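I meet the choreographer behind Tralow in the foyer of the old Fornell building, where the heating is broken and the coffee cart has already packed up. She's in two jumpers and a beanie, and she's eating a mandarin over a paper towel. We had a proper interview room booked, but she likes it better out here near the doors, so we drag two chairs over and get going.

I should say up front that I saw the first version of Tralow three years ago and haven't really stopped going on about it. It was a trio then, 32 minutes long, done in a community hall with the basketball lines still on the floor. The new one has seven dancers and a live percussionist and runs for over an hour. I ask her if it still feels like the same piece.

"It's the same piece the way your kitchen's the same kitchen after you've knocked a wall out," she says. "I know where everything is. I just keep walking into the bench."

The starting point was her grandmother's shop, Mavromatis, a haberdashery that closed when she was a teenager. She remembers the sound of ribbon being measured along a brass ruler screwed to the counter (pull, stop, pull, stop) and she says the whole first section came out of that one action. If you've seen it you'll know the bit, where the dancers draw their arms out to full stretch and then snap back to the chest, over and over, slowly falling out of time with each other.

"My nan could do it while having an argument," she says. "She'd be telling off a supplier on the phone and her hands would just keep going. I wanted dancers who could have two conversations at once like that. It took ages! We spent the first fortnight doing nothing but arms, and everybody's shoulders were wrecked."

I ask about the casting, because the ages in this group are all over the shop. The youngest dancer is 19 and the oldest is well into her fifties. She didn't set out to do that, she tells me. She held an open call and asked people to bring along a job they'd had, any job, and show her what their hands did in it. One had worked in a cannery, one had been a dental nurse, and one had spent a summer sorting mail.

"The dental nurse was unbelievable," she says. "Tiny, tiny movements, and you couldn't look at anyone else. I gave her the solo that afternoon."

That solo is the part I really want to talk about, so I'm glad she brings it up. It comes just past the halfway mark, after a very loud stretch of drumming, and it's almost completely quiet. She laughs when I tell her I held my breath through it. "Good. The percussionist hates it. He has to sit there for six minutes with his sticks in his lap."

The money side has been less fun. Tralow was meant to open last winter, and then the venue fell through and took a good part of the budget with it. Cedeck, the little presenting outfit that runs the autumn program here, picked it up with a month's notice and a fee of $2000, plus rehearsal space. She's very grateful and also quite frank about what that covers.

"It covers the floor," she says. "I mean literally, the tarkett and the tape. Everyone's doing other work. I teach four mornings a week and I've got a dancer who comes straight off night shift, has a shower upstairs and warms up with her hair still wet. I don't want to be romantic about it. I'd love to pay them more." 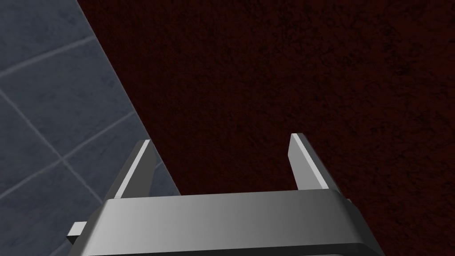 A two-fingered gripper, computer rendered.

The theatre at Fornell seats 300, which is a big jump from a hall with stacking chairs, and I wonder if she's worried about all those small hand movements getting lost up the back. She is, a bit. They've tried raising the lights at the sides so the hands catch more of them, and she's been sitting in the last row for every run this week, squinting.

"From there you lose the fingers but you get the wrists," she says. "I'd never properly looked at the wrists before. So now I'm changing things, and the dancers are all giving me this look — you know, we open next week, please stop."

Will she stop? She peels another mandarin and offers me half. "I'll stop on opening night. Maybe the second night."

We talk for a while about what comes after. There's a possible regional run in December, small towns mostly, and she's keen to get back into halls where people bring their own cushions. She also wants to make something with no arms in it at all, which she's only half joking about. Her shoulders need the rest.

Then someone sticks their head out of the theatre and says they're ready for the top of section two, and she's up and gone, the paper towel still on the chair. I sneak in and stand at the back to watch. She's right about the wrists.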